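I've been arguing with Lionel Caron for weeks about ugly objects. He builds the scenes we use to test our grasp planner at Kikwood, and he likes things clean: gray cubes, gray mugs, one at a time. I keep telling him that a planner raised on gray mugs is going to fall apart the minute it meets somebody's junk drawer!

My side is simple (maybe too simple, Lionel would say). Most of our bad grasps start in perception. The planner does what it's told, but it's told the wrong edge. Put loud stripes on a folded surface and the segmenter has to decide which lines are shape and which are paint, and I'd much rather watch it sweat over that in simulation than on a real bench. 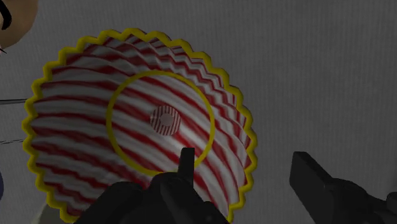 Stripes, pleats and a zigzag rim in the simulator, with the gripper close by.

Lionel's answer is that you can't debug what you can't read, and fine, he has a point. When run 846 went sideways I spent a whole afternoon on it, and a gray cube would've taken me ten minutes. But what would I have learned from the cube?

So my vote is for 100 weird objects before we add one more planner setting. We have 65 settings already, and I couldn't tell you what half of them do. Jintana Khunthong wants to split the difference, clean scenes in the morning and messy ones overnight, and I could live with that.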